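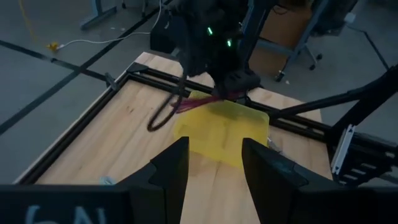

## Sorting lunch waste at Vindstead

Brock Friesen and Wayne Gill

### Question

We wanted to know if students at Vindstead put more food scraps in the right container when the signs show words or when they show drawings. Last year's class only looked at paper, so we had no earlier numbers for food.

### Method

We ran the test in January during second lunch. For the first week the signs had words only. For the second week we used drawings by the art club. We stood near the exit and did not tell anyone where to put things. After lunch we put on gloves, opened the bags and weighed what was in the wrong place. Each session took 30 minutes.

We lost Tuesday of the first week to a fire drill and left that day out.

### Results

Less food ended up in the trash during the week with drawings. Milk cartons were a problem both weeks. Many still had milk in them, and students were unsure if they counted as food. Napkins were mixed in everywhere.

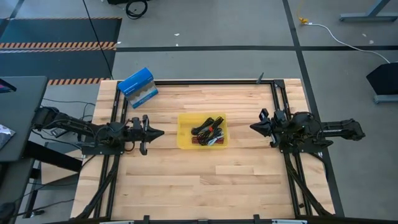
*Yellow plastic bin on the wood table.*

### Problems

Our scale did not read small amounts well. The menu also changed between weeks, and pizza days leave a lot of crusts. We would repeat the test with the same menu both weeks and add a separate spot for liquids.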